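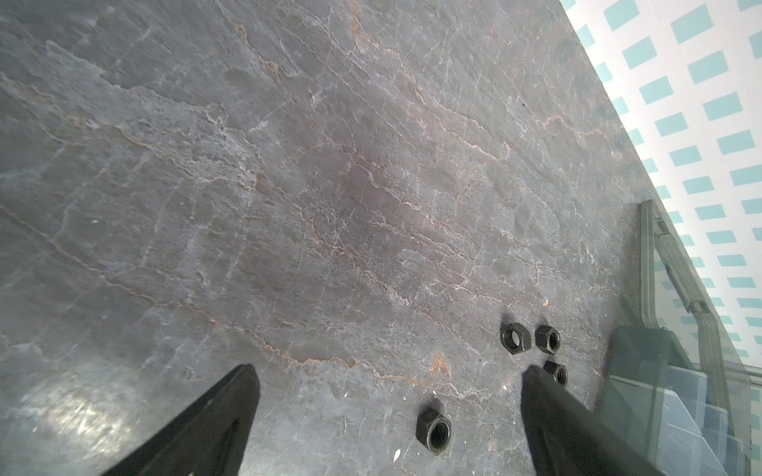 Progress report: small parts sorting and storage, Turanness workshop
Period covered: January to end of June
Prepared by Delia Dumitrescu for Gilang Ong, Lusau Fund

1. Summary

The grant was made to sort, label and store the loose hardware held at the Turanness workshop, and to set up a counter where members can find what they need and return what they don't use. The sorting is past the halfway point. The bolts and washers are finished. The nuts are under way, and the screws have been started but are behind the plan. Spending is within budget. We are asking for one change, which is set out in section 6.

2. Where we started

The hardware came to us from three places: our own benches, the old Delden store when it closed, and a donation from a member who was giving up his shop. Most of it arrived in coffee cans and cardboard boxes. Metric and inch sizes were mixed together, and in several cans there was a layer of filings and old grease at the bottom. Members had stopped looking through it and were buying new, even for a single nut.

3. Work done in this period

Bolts. All bolts have been sorted by thread, then by length. Anything with a damaged thread or a rounded head went into the scrap bin. The bolts are in the steel drawers on the north wall and the drawers are labeled on the front.

Washers. Flat washers and lock washers are separated and bagged by size. We did not separate the flat washers by thickness. It would take a long time and members told us they would not use it.

Nuts. This is the current job. Hex nuts are tipped out on the sorting table a few at a time, looked over, and put into plastic containers with dividers. We began with the black ones, which had all been kept together at Delden and were in better shape than the rest. Each nut is tried on a gauge bolt before it goes into a compartment. Nuts that bind get one pass with a tap, and if they still bind they are scrapped. The count of hex nuts checked and stored so far is 2391. Lock nuts, wing nuts and square nuts have been set aside in their own cans for the next period.

Screws. Wood screws have been pulled out from machine screws. Nothing further has been done with either group.

4. The sorting table

The dark stone-patterned table has worked well for bright zinc parts, which show up clearly on it. Black nuts are harder. The top has rust-colored veins and pale streaks running through the gray, and a small dark part is easy to pass over, especially near the end of a session. There is also some glare on the surface. We have tried three things:

A sheet of white paper under the parts. It helped but moved around and tore.

A shallow white tray from the kitchen supply store. This is the best so far and we have bought two more.

Turning off the overhead light and using the bench lamp from the side. Some people liked this and some did not, so it is left up to whoever is working.

The other problem is parts rolling or getting knocked off the edge. We plan to fit a low wooden lip along the open side of the table. Material for it is already on hand.

5. Containers and labels

The original plan called for drawers throughout. We have moved to clear divided containers for the nuts and other small parts. A member can see what is inside without opening the lid, and the container can be carried to the bench. The Flores containers we ordered first have dividers that lift out, and small nuts were sliding underneath them into the next compartment. We now keep those for the larger sizes only. We have 22 containers in use.

Labels are printed with the thread size in large type and the finish below it in smaller type. The first batch was printed on paper labels and they smudged from oily hands. The second batch is on plastic tape and is holding up.

6. Budget

Containers and trays have cost $700 to date. Labels, tape, gauges and taps have cost $200. The line for steel drawers has not been touched since the north wall was finished, and we do not expect to need the rest of it.

We request permission to move the remaining drawer money to the container line. The total of the grant would not change. An answer before the next order goes in would be helpful, as the supplier gives a better price on full cartons.

7. Delays

The screws should have been half done by now. Two things held us up. The workshop was closed for part of February for the heating repair, and the Delden material was dirtier than we had been told. Everything from the lower shelves there had to be washed and dried before sorting, and we had not planned any hours for that. The washing is now finished.

8. Use by members

The counter has been open in the evenings since April. Members take what they need and write it on the sheet. Bolts and washers are used the most. Returns are not going as well. Parts are being left on the counter in small piles and have to be sorted again. We have put out a returns tin, and one person empties it at the end of each evening.

9. Next period

Finish the hex nuts, then do the lock, wing and square nuts.

Sort machine screws by thread and length.

Fit the lip to the sorting table.

Print the remaining labels.

Write a one-page guide to reading the labels and post it at the counter.

Wood screws will be done last. If time runs short they will be stored by length only, and we will say so in the final report.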